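Chapter 5
Covers, Sleeves and Soft Parts: How a Good Guard Turns Into a Fault

Last updated: 8 May 2020

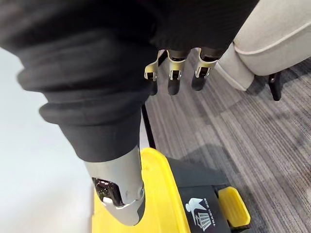
Most of what you read in Part One was hard parts. Motors, gears, brakes, wiring. Easy to draw, easy to list on a fault sheet. Soft parts get left off the drawing. A sleeve goes on at the end, somebody tugs it straight, and the robot goes to work in a room with people in it.

So, a chapter on cloth. Read it before you do the shop exercise in Chapter 6 and keep your notes from Chapter 3 (stops and stop categories) close by.

What you should be able to do by the end:

Explain why a cover is fitted to an arm and what new hazards it brings.
Tell a snag from a stall by reading a log.
Free trapped fabric without getting your own hand trapped.
Write a fault report that another person can use.

5.1 The Zandidholm stop

We start with a real fault, a small one. No one was hurt. Worth your time anyway, as small ones are where you get to see the whole chain.

The robot was a Raju, the indoor service model built by Brarkico, two arms, cloth sleeves over both. It was on a tidying job at a day center in Zandidholm. Pick up light trash from the floor, carry it to a pedal bin, let go. Carpet, armchairs, people coming and going. It had been on the job since March.

Brisa Aguirre was the operator that morning. Her written statement is short and we give most of it:

"Arm went down toward the bin and slowed. I thought it was being careful. Then it jerked back a little and the sleeve was bunched up by the wrist. Then it tried again. I heard the motor working. I pressed stop on the third try. Should of been the first."

Three tries. Hold on to that.

What the log said was different. The log said "target not reached, retry" and then the same again. No collision flag. No over-torque flag. As far as the control software was concerned the arm was a bit short of where it wanted to be, and the fix for that is to push on.

What had happened, pieced together later by Jolene Katene, who teaches maintenance at the Ilunthorpe workshop and was sent the arm to look at: the elastic at the sleeve's lower edge had gone slack. The sleeve slid down. A fold of fabric worked its way into the gap at a wrist joint and got pinched there. Every time the joint turned it pulled in more cloth. More cloth, more drag. The arm slowed, missed its target, and tried again, which pulled in more.

That is a loop. You met loops in Chapter 2 as something useful. In this one the output of the fault feeds the fault.

5.2 Why fit a sleeve at all

Fair question. Students ask it every year, usually right after reading 5.1.

A bare arm has gaps that open and close. Fingers fit in gaps. Hair fits. So do lanyards, and drawstrings. A sleeve over an elbow keeps most of that out. It also keeps crumbs and drink and dust off the joint, and a dusty joint wears faster.

Then there is grabbing. People put a hand on a robot arm the way they'd steady themselves on a rail. Cloth over the joint means the hand lands on cloth.

Last, cables. On many arms the cable run is on the outside and the sleeve holds it in. Take the sleeve off for a week "to be safe" and you may find you have swapped a snag for a torn cable. Check what your sleeve is holding before you take it away.

So the sleeve is a guard. Treat it as one. It goes on the guard list, it gets inspected, it has a replacement date. At the day center the sleeve was on the cleaning list and nowhere else. It was washed often and kept very clean. Washing is what killed the elastic.

5.3 Four ways soft parts fail

Slip. The cover moves along the arm. Slack elastic, a worn strap, a snap left undone. Look for folds stacked up where there used to be a smooth run. Some folding is normal, an arm that bends needs spare cloth at the bend. What you want to know is whether the folds are where they were last week. Take a photo when the sleeve is new and properly fitted. Tape it inside the cabinet door.

Pinch. Cloth enters a joint gap. Nearly always follows slip. Early sign is a shiny line or a row of tiny cuts in the fabric, running across the arm.

Blinding. Cloth drifts over a sensor window, a camera, a status light. The robot may stop. It may also carry on with bad information, and that's worse. A fold that only covers the window at one arm angle will give you a fault that comes and goes and drives everyone up the wall. Move the arm through its full range by hand, power off, and watch the window the whole way.

Catch. The cover snags on something outside the robot. Chair arms, drawer pulls, the edge of a lid, bin pedals. A catch can drag the object along or tip it over. With a light bin it tips. With a heavy chair, the robot is the thing that gets pulled out of line.

Quick check before you go on. Which of the four happened first at Zandidholm? Which came second? Was there a point where a person walking past could have seen it? (There was. Go back to the folds.)

5.4 Reading the log

A stall and a snag look alike from across the room. The arm stops or nearly stops. In the log they usually come apart.

In a hard stall, motor current goes up fast and position stops changing. Most controllers catch that and cut power. Good.

In a snag, current creeps. Position keeps changing, only slower, and falls further behind the command. Each reading on its own is inside the limit. The trend is the problem, and many controllers don't look at the trend.

Lenni Rautiainen pulled the wrist data from the Zandidholm arm and went back 14 days before the stop. Wrist current on the downward move had been creeping up the whole time. Small steps. The alarm limit was never reached, not even on the morning of the fault. His note in the margin of the printout: "it told us every day."

Two lessons. Plot current against date for the same move, once a week. It takes a few minutes. And put a cap on retries. The Raju at the day center had no cap for "target not reached." It would have kept going until something gave. After the fault the site set it to one retry and then hold and call.

Why allow even one? People bump the arm. Chairs get moved. With no retries at all the operator gets called over and over for nothing, and pretty soon starts clearing the message without looking. You've read about alarm fatigue in Chapter 4. Same thing here.

5.5 Freeing a trapped sleeve

Steps below are for an arm of the size you'll handle in the shop. If your site has its own written procedure, that comes first.

1. Press stop. Do it before you have worked out what's wrong.
2. Move people back. Chairs too if they are in the way.
3. Look at the hand. If it's holding something, support the object or let it drop into somthing soft. Find out now if the fingers open or stay closed when power goes. It varies by model and you don't want to learn it by surprise.
4. Isolate and lock. Stop alone is not isolation. See Chapter 3.
5. Support the arm from below. A joint jammed with cloth may be holding up weight. Clear the cloth and the weight comes down.
6. Turn the joint backward by hand, using the brake release if the maker allows it. Ease the fabric out along the way it went in.
7. No knives. Not even a little one. Cables run under there.
8. If it won't come, leave it. Tag the robot and call maintenance.
9. When the sleeve is out, look at the joint for threads. Loose thread wraps shafts.
10. Don't put the old sleeve back on. Ever. Bag it and label it, the investigator will want it.

Step 5 is the one people skip. Chunhua Tang runs the practical for this unit and fails anyone who misses it, first time, no argument. You can retake the same afternoon.

5.6 What made it into the report, and what didn't

Gemma Bellamy wrote the first report for the site. She has let us use it in teaching, which is generous of her. The cause line read "operator slow to press stop." That was true, as far as it goes. But look at everything that had to be in place before the operator had anything to be slow about:

– sleeve missing from the guard list
– wash count not recorded, no replacement date
– no retry cap
– rising current, logged but not read
– operator training that said "the arm may slow near objects, this is normal"

That last one matters a lot. Brisa saw the arm slow down and thought it was being careful. She had been taught to think so. The second version of the report dropped the first cause line and listed these five in its place – and every one of them came with a job and a date next to it.

When you write your own reports, try this. Cover up the name of the person who was standing there. Does the cause still make sense? If the cause goes away with the name, keep digging.

5.7 Words to know before the next section

Cover: any soft layer fitted over a moving part.
Creep: slow rise in a reading with no single jump.
Pinch point: a gap that closes when the machine moves.
Retry cap: the most times a robot may repeat a failed move before it holds.
Isolation: power removed and locked out so it can't come back by itself.

Section 5.8 goes on to elastic, straps and snaps, with the bench test for each. Bring a spring scale and a sleeve you don't mind ruining. Sleeves from the scrap box are fine, check them for stray threads first.

Related chapters
Chapter 2: Loops, Good and Bad
Chapter 3: Stops, Locks and Isolation
Chapter 4: Alarms People Stop Hearing
Chapter 6: Shop Exercise, Wrist and Sleeve
Chapter 14: Writing It Down – Fault Reports
Chapter 17: Working Around the Public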